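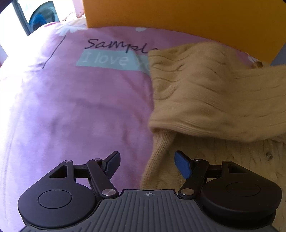

Photo: Unai Sepúlveda

Memeck Printed Sheet, pink

We love this one! The Memeck is a soft pink bed sheet with handwritten-style lettering running across it, so even a half-made bed looks cheerful. It comes out of the wash ready to use — no ironing unless you really want to — and it gets nicer after the first few rounds.

A chunky beige knit goes beautifully with it. Fold your sweater on top, or try the Kornerance throw if you want the same cozy feel at the foot of the bed.
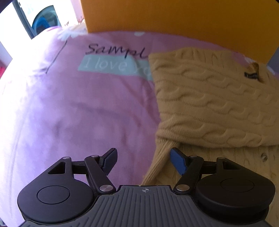 Size and care

Twin and full, 93 inches long. Machine wash cold with like colors, tumble dry low. Wash knits separately, please — the print doesn't mind, but your sweater will.

Back in stock in September in both sizes.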